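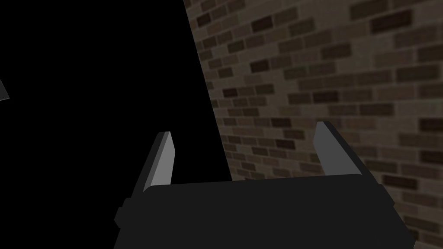 *The simulator's view from the gripper, fingers open, during the Prorkix open day.*

I went to the Prorkix open day in October expecting to see a robot pick things up. I did see that, for a little while. Mostly I saw a screen with a brick wall on it.

The company rents the upper floor of an old print works in Calov, and it had set out folding chairs for visitors and a long table with coffee. The program promised "147 tasks learned in simulation." Zhenhua Lu, who ran the demonstration, put the simulator up on a big monitor and talked us through it for most of an hour. He's a good speaker. He takes questions in the middle of sentences and doesn't seem to mind losing his place.

My trouble started with the wall. The bricks are nicely done, brown and tan with a few dark ones mixed in, and they run off at a slant the way bricks do when you stand too close to them. Then they stop. Past the edge is plain black, and it fills the whole left side of the view. The two gray fingers stand open in front of all this with nothing between them. I asked Lu what was supposed to be in the black part. He said it didn't matter to the task.

He may be right. I'm not an engineer, and I spent 5 years writing about warehouses before anyone let me near a robot story. But I have stood in a lot of warehouses, and the part that didn't matter to the task was usually where the trouble came from. Somebody leaves a pallet there. The sun comes through a dock door at four in the afternoon and lands on the shrink wrap. A world where half the view can be left blank is a world where somebody has already decided what counts, and I would like to know who decided and how they checked.

Lu's answer to this was variety. The program swaps the walls and the floors, moves the lights, moves the objects, and after enough of that the real world is supposed to look like one more version. I've heard this argument before, from people at Tang and from a man selling conveyor sensors. It's a decent argument. It also has a way of ending the conversation, and I noticed that the slide that came with it had the words "100 percent success" in large type and the words "in simulation" in small type.

Then we got the real arm, in the next room, behind a rope. It was asked to move five plastic cups from one tray to another. It moved three. The fourth it pushed over, and the fifth it went for and missed by the width of a finger, closing on air and then carrying the air carefully across to the other tray. People laughed, kindly I think. Lu said the trays had been shifted when the chairs came in.

I liked him for saying so. I also wrote it down, since shifted trays are exactly the sort of thing all those swapped walls and floors are meant to take care of.

Merike Sakalauskas was sitting next to me. She manages the packing line at Nurnov and had driven two hours to be there, and she was harder on the whole business than I am. "I can't buy the monitor," she told me on the stairs. She wanted an afternoon of the arm working, with her cartons, under her lights, and no one talking over it. She had asked for that at the sign-in desk and been given a brochure.

I don't think simulation is a trick. Practicing in a made-up room costs little and breaks nothing, and I can see why a small company would do as much of it as possible. What bothers me is the order of the day. We had fifty minutes of the place where everything works and ten minutes of the place where we live, and the questions were taken after the first part, before anyone had seen a cup fall over.

Prorkix says there will be another open day. If they ask me, and they may not now, I'd start in the room with the rope. Run the cups until people get bored. Put the failures on the slide in the same size type as everything else. Then show us the wall, and I'll sit through as much of it as Lu wants.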